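What my hands know about T-shirts

08/07/2026

I've been folding laundry for a living since October (sort of), and my mum still thinks I'm having her on. What I really do is show a robot how it's done. I hold a gripper in each hand, fold the thing on a bed, shake it out, and start again. The robot itself lives at Prellex and I've met it twice. It was switched off both times, which felt a bit rude after all the work I've put in!

The first week was hopeless. You don't notice how much of folding is fingertips until you've swapped them for two clamps that only open and shut. I kept wanting to smooth things down with my palm, and you can't, because the robot hasn't got one.

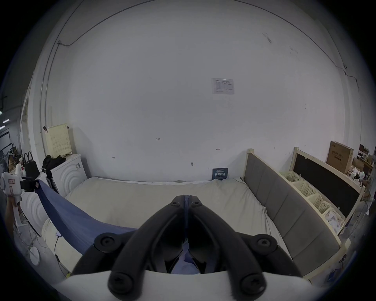
So you learn to do it all with tension. Pinch, lift a little, pull apart, lay down. If you pull too hard the cloth pings out of one side and the whole go is wasted. If you're too gentle it comes down in a heap. My trainer's advice was to move as if I were carrying soup, and I still mutter "soup" to myself when I'm getting sloppy.

The other thing is speed. I'm quick at home, I can get through a basket during the adverts, but quick is no good for this. Every dither gets learned too, mind you, so I'm not allowed to hover over a corner wondering what to do next. Make your mind up first, then go. I'd say that took me 10 sessions to get into my bones. 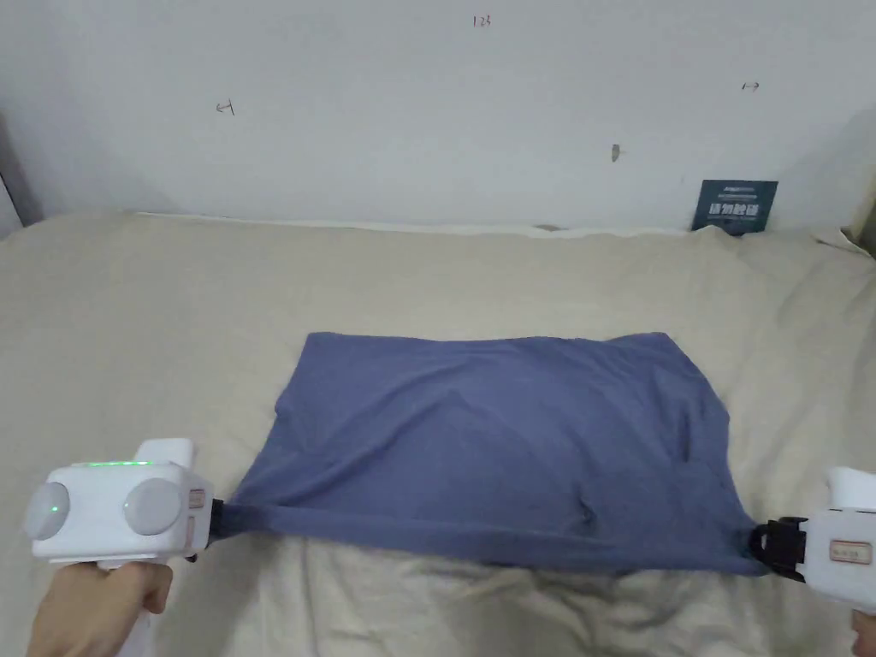 Hems are my favourite bit. Get hold of both bottom corners and you've got proper control, and the rest more or less follows. Sleeves I could happily never see again. We're asked to start from a different mess each time, so I do a lot of throwing clothes about, and I've become oddly good at making a convincing crumple. My tally stood at 1,989 folds when I last looked, and I'm having cake at 3,000.

My wrists do grumble by the end of a long day. I've started doing stretches with the kettle on, and swapping which hand leads helps as well, plus it gives the robot left-handed goes to learn from. 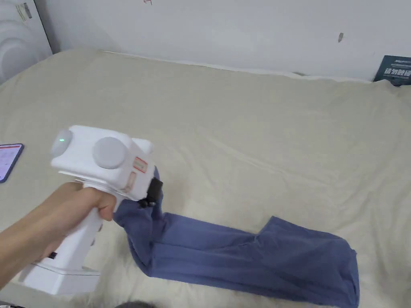 Barry Oakley wrote in to say that I should leave my mistakes in, as long as I put them right in the same go. He taught an arm to stack trays by remote control, and it was perfect until a tray slipped, at which point it carried on stacking thin air. Once he'd added 9 goes where he fumbled and recovered, it began picking things up again. I've asked whether we can try that with the sleeves, where I've got plenty of fumbles to offer.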